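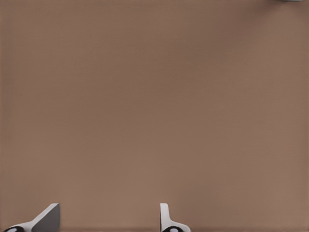
A Morning at the Patora Paper Mill Open Day

I have been on the mailing list at Patora for years and never once made it to their open day, so when the August newsletter landed I put it on the fridge and told my sister we were going, no arguments. She drove. I brought the snacks (and ate most of them before we got off the highway, sorry).

You park in the field behind the Hinitz feed store and walk back along the creek. Wear real shoes! The path was all mud by the footbridge and I saw a poor woman in white sandals turn right around.

Tours go out in groups of 13, and ours was led by Ritu Pant, who started in the sorting room and now runs the whole finishing side. She talks fast and she's very funny about felt blankets. The first stop was the beater, a big oval tub where old cotton rags get chewed into pulp, and it was so loud that we mostly nodded at each other. Then came the vat room, my favorite by a mile. Devendra Joshi was pulling sheets by hand, dip and shake and tip, and he let three of us have a go. Mine came out thick on one side and had a hole in it. He said it had character and put it in the reject bucket.

Upstairs is the drying loft, with 348 sheets hanging the day we went (Ritu had the number chalked on the door). It smells like a clean basement up there, and I could have stayed an hour. My sister wanted coffee, so I got ten minutes.

The shop is small and you will spend too much in it. I bought two packs of the Busterano, their heavy drawing paper, and a little stack of Kwofie envelopes that I have no plan for at all. Cash only, by the way, and the nearest ATM is back at the feed store — across all that mud.

Lunch was grilled cheese from a cart by the gate, with good pickles. They only do the one open day a year, and the hand-pulling spots go to whoever signs up at the desk first, so go there before you do anything else.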